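Laundry while the washer is out

Our washer quit in the first week of the new year and the part for it is still on order, so I have been taking everything to the laundromat in Tosstead. I hadn't used one since I rented the apartment on Junstead Road. Touran Kazemi from work asked how it was going, and the answer got long enough to put here.

I go early, before work. The drive is 7 minutes if the light by the school is green. I bring two bags, one for sheets and towels and one for everything else, and sort at home so I don't have to do it standing up. 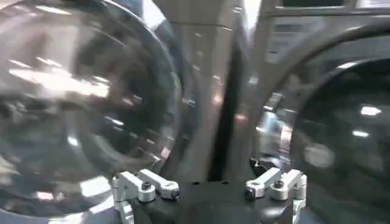

Towels were the reason I picked this place over the one in Jitcombe. Four bath towels and a set of sheets was always too much for our machine at home, and I used to split it into two loads. The front-loaders stand side by side, stainless steel between one round door and the next, so I take two neighbors and run both bags at the same time. I put the sheets in first and the towels after, and I don't fill the drum past three quarters. Davoud Mazandarani, who lives across from us, packs his full and then runs it twice, which costs more than using two machines.

I bring my own detergent in an old jam jar with a line of tape on it. One jar does both loads. I used to pour by eye and the towels came out stiff. With less soap they are softer, and I stopped buying softener. 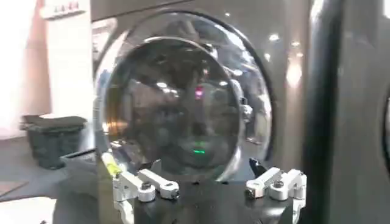

Wash time is close to what I had at home. I set a timer for 40 minutes on my phone and walk down to Villaseñor for a coffee and a roll, and I'm back with a few minutes to spare. I take the sheets home damp and hang them over the banister. The towels go in a dryer. Jeans I hang up too, or they shrink at the waist.

Things I forgot at least once: coins, the second bag, a pen. The pen is for the crossword.

The repair shop called yesterday and said the part should be in by the end of next week. It's a door latch. I've told them to go ahead with it, but I may keep taking the sheets and towels to Tosstead on the weeks I change all the beds. The rest I can do at home on a weeknight.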